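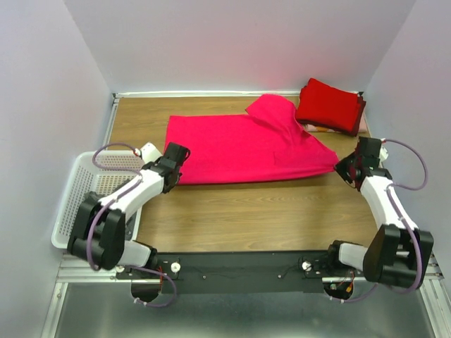 Ein pinkfarbenes Kleidungsstück beim Falten, hinten rechts der Stapel mit bereits gelegter Wäsche, links der Korb. Foto: Binlow

Pressemitteilung

Binlow nimmt das Zusammenlegen von Wäsche als eigene Leistung ins Programm

Pleslow, 14.01.2026. Der Wäscheservice Binlow bietet Privathaushalten in Pleslow ab sofort das Zusammenlegen bereits gewaschener und getrockneter Kleidung an. Die Leistung heißt »Niven« und kann ohne Waschauftrag gebucht werden. Bisher war das Falten bei Binlow nur zusammen mit Waschen und Trocknen erhältlich.

Kundinnen und Kunden geben ihre trockene Wäsche in der Annahmestelle am Markt ab und holen sie am nächsten Werktag gefaltet und nach Haushaltsmitgliedern sortiert wieder ab. Angenommen werden T-Shirts, Hemden ohne Bügelwunsch, Pullover, Hosen, Schlafanzüge, Kinderkleidung, Handtücher und Geschirrtücher. Bettwäsche bleibt vorerst beim bestehenden Mangelservice. Socken werden paarweise zusammengelegt, sofern beide Teile im selben Korb abgegeben wurden.

»Viele unserer Kunden haben zu Hause eine Maschine und einen Trockner. Gewaschen ist schnell, danach steht der Korb drei Tage im Flur«, sagt Greer Rankin, Betriebsleitung bei Binlow. »An der Annahme wurden wir immer wieder gefragt, ob wir auch nur falten. Das machen wir jetzt.«

Dem Start ging ein Probebetrieb mit 50 Haushalten voraus. In dieser Zeit wurden 2000 Teile gelegt, der größte Teil davon Oberbekleidung aus Baumwolle. Die teilnehmenden Haushalte konnten nach jeder Rückgabe auf einer Karte vermerken, ob die Maße der Päckchen zu ihren Schränken und Schubladen passten. Aus den Rückmeldungen sind zwei Standardmaße entstanden: ein breites Rechteck für Regalböden und ein schmales, das in Schubladen aufrecht stehen kann. Wer ein anderes Maß braucht, trägt es bei der Abgabe in den Auftragszettel ein.

Gefaltet wird auf einer glatten, freien Tischfläche. Jedes Teil wird zunächst ausgebreitet und glattgestrichen, dann werden die Ärmel eingeschlagen und die Seiten zur Mitte gelegt. Zum Schluss wird das Teil quer gefaltet. Fertige Teile kommen auf einen Stapel am Rand des Tisches, damit die Mitte für das nächste Stück frei bleibt. Gleiche oder ähnliche Farben liegen nach Möglichkeit beieinander. Auf Legebretter und Schablonen verzichtet Binlow bei Kleidung.

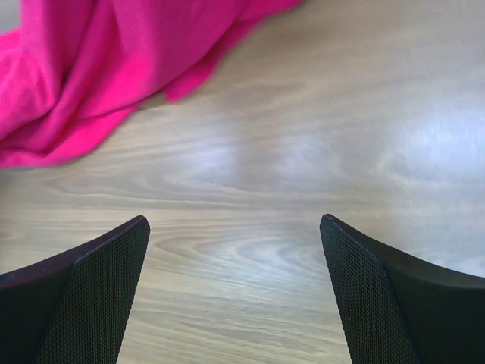
Dünne, weiche Stoffe brauchen dabei mehr Zeit als feste. Ein leichtes T-Shirt wirft beim Ablegen Falten und muss oft ein zweites Mal ausgestrichen werden, bevor die Kanten aufeinanderliegen. Ein Handtuch behält seine Form fast von selbst. Im Preis macht das keinen Unterschied. Abgerechnet wird nach Körben, gleich, was darin liegt.

Ein Korb kostet 10 Euro und darf bis zum Rand gefüllt sein. Haushalte können den eigenen Wäschekorb mitbringen, an der Annahme einen Korb gegen Pfand ausleihen oder die Wäsche in einer Tasche abgeben. Zurück kommt sie in beiden Fällen liegend gestapelt, schwere Teile unten, leichte oben. Auf Wunsch werden die Stapel zusätzlich mit einem Papierband versehen, auf dem der Name der Person steht. Für die Papierbänder fällt kein Aufpreis an.

Nicht angenommen werden feuchte Wäsche, Kleidungsstücke mit losen Nadeln oder Klammern sowie Teile, die nach Angabe auf dem Etikett hängend aufbewahrt werden sollen. Taschen bitte vor der Abgabe leeren. Was beim Falten dennoch gefunden wird, liegt bei der Rückgabe in einem beschrifteten Umschlag obenauf. Fehlende Knöpfe und offene Nähte werden auf dem Auftragszettel vermerkt, aber nicht ohne Rücksprache ausgebessert.

Für die neue Leistung hat Binlow den hinteren Raum der Annahmestelle umgebaut. Die Körbe stammen wie bisher vom Ausstatter Stotmont, der auch die Regale für die Abholung geliefert hat. In den Regalen ist Platz für 400 fertige Stapel. Abgeholt werden kann bis zu zwei Wochen nach Fertigstellung. Danach meldet sich Binlow unter der bei der Abgabe hinterlegten Telefonnummer.

»Im Probebetrieb haben wir gelernt, dass die Leute sehr genaue Vorstellungen haben«, so Rankin. »Die einen wollen den Aufdruck vom T-Shirt außen sehen, die anderen auf keinen Fall. Eine Familie wollte die Schlafanzüge immer als Set, Oberteil in der Hose. Das steht jetzt alles als Feld zum Ankreuzen auf dem Zettel.«

Der Auftragszettel liegt in der Annahmestelle aus. Einmal ausgefüllte Wünsche werden auf Nachfrage gespeichert und gelten dann für alle weiteren Aufträge, bis sie geändert werden. Für Haushalte mit mehreren Personen genügt ein gemeinsamer Zettel. Zur Unterscheidung können Teile mit einem farbigen Faden am Etikett markiert werden, den Binlow bei der ersten Abgabe kostenlos mitgibt.

Ab März soll ein Bringdienst innerhalb von Pleslow hinzukommen. Die Körbe werden dann am frühen Abend ausgeliefert, die Abholung ungefalteter Wäsche an der Haustür ist auf denselben Touren vorgesehen. Preise und Zeiten für den Bringdienst gibt Binlow rechtzeitig vor dem Start bekannt. Für Vereine und Kindertagesstätten gibt es bereits jetzt die Möglichkeit, feste Abgabetage zu vereinbaren.

Über Binlow

Binlow ist ein Wäscheservice mit Sitz in Pleslow. Das Unternehmen wäscht, trocknet, mangelt und faltet für Privathaushalte und kleinere Betriebe in der Stadt. Die Leistung »Niven« ist in der Annahmestelle am Markt zu den üblichen Öffnungszeiten buchbar.

Pressekontakt

Binlow, Greer Rankin
Annahmestelle am Markt, Pleslow
Der Auftragszettel ist als Druckvorlage auf Anfrage erhältlich.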